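Drafty rooms, squeaky hinges and my winter of doors

Nov 19, 2020

I have become a door person. I did not see this coming! A year ago I could not have told you the difference between a slab and a prehung, and now I slow down on walks so I can look at other people's entryways (from the sidewalk, politely).

It started with the bedroom. We moved into this house in January, and the first night there was a cold stripe running across the floor right at ankle height. I blamed the windows. I bought the plastic film kit, I stretched it, I hair-dryered it until it was tight as a drum, and the stripe was still there the next morning. Then I put my hand down by the gap under the door to the hall and there it was, a steady little river of air coming in from the stairs, which come up from the basement, which has a window that I'm pretty sure was installed by somebody in a hurry.

So I learned about undercuts. The gap under an interior door is there on purpose in a lot of houses, so air can get back to the furnace when the door is closed. If you have forced air heat and you seal that gap tight, the room can end up stuffier and harder to heat than before. We have radiators, so I was free to do as I liked, and what I liked was a brush sweep. It's a strip with bristles that screws on along the bottom edge. I cut it a hair too long, took it off, filed it, put it back on. The cold stripe was gone by bedtime and I walked back and forth in my socks just to enjoy it.

After that I could not stop. Every door in the house had something going on. The closet door swung open by itself, slowly, like a movie. The pantry door stuck in August and was fine again by October. The door to the laundry had three hinges from what looked like three different decades, and the middle one was doing no work at all.

Here is the trick for the door that swings by itself, and I love it so much I have told the people at the hardware counter, who already knew. You pull out one hinge pin, lay it across something hard, and give it a tap in the middle with a hammer so it gets the tiniest bend. Then you tap it back in. The bend adds just enough friction that the door stays where you leave it. Five minutes! No shims, no rehanging, no taking the trim off. I did the closet and then went looking for another one to do.

The squeaks were next. I had been spraying everything with whatever can was on the shelf, and it would go quiet for two weeks and come back worse. Pulling the pin, wiping off the black gunk, and rubbing on a little plain paste wax has lasted since spring on the worst hinge we have. Do one pin at a time so the door doesn't come down on your foot. Ask me how I know. (It was a light door. I'm fine.)

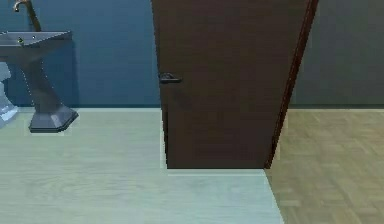

Then there's the question of handles, and this is where I started spending money. Our house came with round knobs, the shiny yellow kind, and a few of them wobbled. I wanted levers. If you have ever tried to get through a door with a full basket on your hip, you know why. You just lean on the thing with an elbow and you're in. My mother-in-law has arthritis in both hands, and she noticed the new ones before she had her coat off.

I went back and forth between two sets. Hägglund makes one with a nice heavy feel and a spring that brings the lever right back up to level, and Drindley makes one that is lighter and a little cheaper. I bought one of each and lived with them for a month, Hägglund on the bedroom and Drindley on the office. I ended up keeping both where they were! The heavy one is lovely, but the light one is quieter, and I take early calls in there.

One thing to measure before you order is the backset, meaning how far the center of the hole is from the edge of the door. Two and three eighths inches is common inside, two and three quarters shows up too, and a lot of latches adjust between the two. Mine adjusted, but I only found that out after driving back to the store to exchange them. The little rotating collar was right there on the latch the whole time. Also, levers have a left and a right on some models, and some flip with a set screw. Read the slip of paper in the box.

And then the big one, the hall door. The old one was hollow and had a dent at knee level, and you could hear the television through it like there was no door at all. I found a used solid slab at Drastia, the salvage yard out past the rail yard, for 70 dollars. I wanted to hug it. It weighed almost 61 pounds on our bathroom scale, and getting it up the stairs was a two-person job with a rest in the middle.

Cutting the hinge mortises took me a whole Saturday's worth of energy spread over four evenings. I traced the old door onto the new one, which everybody recommends, and it works great as long as the frame is square. Ours leans. I laid a straightedge along the head jamb and found a gap on the latch side big enough for a pencil, so the top of the new door had to be planed at a slight angle to match. I took off a little, hung it, took it down, took off a little more. Shavings everywhere, and the smell was wonderful.

The first time it closed properly it made a sound I can only describe as expensive. A soft, low click. I opened and closed it maybe twenty times that evening and nobody in the family complained, though somebody did ask if I was planning to stop.

Next on my list is the back door, which is a different animal, with a threshold and weatherstripping and a deadbolt that needs a hip check to turn. I have the Flikamport catalog on the kitchen table with far too many pages folded over. I'm leaning toward the kerf-in foam strips over the stick-on kind, because the stick-on kind has let go on me twice already in cold weather. If you've put the kerf-in type on an older frame that had no slot for it, please tell me how you cut the slot. I have a router and more confidence than skill.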